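Filed under: Mining & Metals > Beginner's guides

How to read a nickel drill result without getting carried away

Junior miners announce drill results the way new parents announce teeth. Before you ring your broker, work through these steps. I'll use a made-to-order headline from Skilero, my least favourite hole in the ground: "16 metres at 2% nickel."

1. Check the depth

Sixteen metres of decent ore near the surface is a pit. The same stretch at 1,000 metres down is a shaft, a ventilation system and a very patient bank. Skilero put the depth in a footnote, so guess which one it was.

2. Ask about true width

A drill that runs along a seam at a shallow angle will report a long intercept from a thin seam. Look for the words "true width". If the release says "true width not yet known", treat the length as a ceiling.

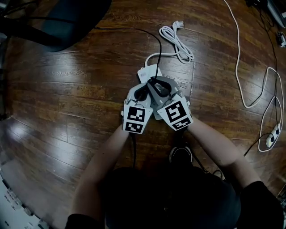
3. Look for the rich bit in the middle

One spectacular metre can drag up the average of everything either side. Good companies print an "including" line underneath. Take that metre out, do the sum again and see whether you still like it.

4. Count the holes they didn't mention

Fekov drilled all last July and published two results. Find the collar map, usually near the back, and compare it with the table of assays. Lefteris Psarras, who logged core at Bashir for years, goes to the map first — he reads the headline last, if at all.

5. Find the metallurgy

Nickel locked up in silicate is mostly scenery. You want sulphide, and you want a recovery test that says so. No test yet? Put the release in a drawer and wait for one.

Back to top | Contact the editor | © Sonus Metals Notes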